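Which shaft seal for a small patrol boat, and how long between dockings?

Posted by Lorenz Berchtold, 22 Jun 2023

Good day to all. I am preparing a technical file for the refit of a former coast patrol boat, length 16 meters, steel hull, two shafts with fixed propellers. She was in service with a river police and will now be used as a survey tender. My question is about the stern tube seals.

At present she has the old packing glands. Both of them leak more than the manual allows, and on the port side the shaft sleeve has a groove that I can feel with the fingernail. The yard offers two solutions: new packing with new sleeves, or a change to face seals made by Koster. The second one costs clearly more, and the yard says the docking interval can then be longer. I would like to hear from people who have done this on a working boat and not on a yacht.
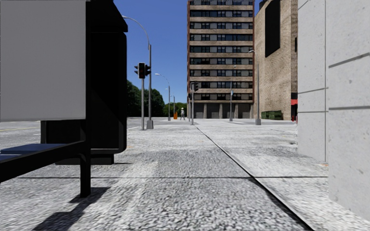 The engines are original and have 582 running hours since the last overhaul. Maximum shaft speed is 400 rpm at the survey power setting, higher when she runs free. The water in our area carries much fine sand, especially in March when the rivers are high. Shaft diameter is 55 mm on both sides. There is enough room in the aft compartment on starboard, but on port a fuel line passes very near to the gland.

Henk Leemans

I was chief engineer on a boat of the same kind, only a little longer. We changed from packing to face seals at the second refit and I would do it again, but there are some points to consider.

Firstly the sand. A face seal does not like it, so you need a flushing line with a filter, taken from the engine cooling water or from a separate small pump. We took a separate pump, because in harbor with the engines stopped we wanted also to keep clean water in the tube. If the yard has not put this in the price, ask for it.

Secondly the alignment. With packing you can live with a shaft that moves a bit. With a face seal the movement from the engine mounts goes directly into the bellows. Have the alignment measured afloat, with fuel in the tanks, before the seals are ordered. On our boat the port coupling was out of tolerance and it had to be corrected first.

The groove in the sleeve must be repaired in any case if you stay with packing. New packing on a worn sleeve will leak again after one season.

About the interval I would be careful. The bearings decide this, and your class or flag inspector. Ask them in writing before you pay for a seal because of a longer interval.

For the fuel line on port – move it. You need space for both hands and a spanner there, and one day you will need it at night.

Damian Lanz

Packing is fine. Cheap and you can fix it at sea. My uncle had packing all his life on a trawler.

Mechthild Steiner

I agree with most of what Henk wrote. One addition: ask if the seal can be supplied with a spare ring that is already on the shaft, in a carrier. Then you can change the ring without drawing the shaft. Also check the delivery time for parts, for ours we waited the whole spring.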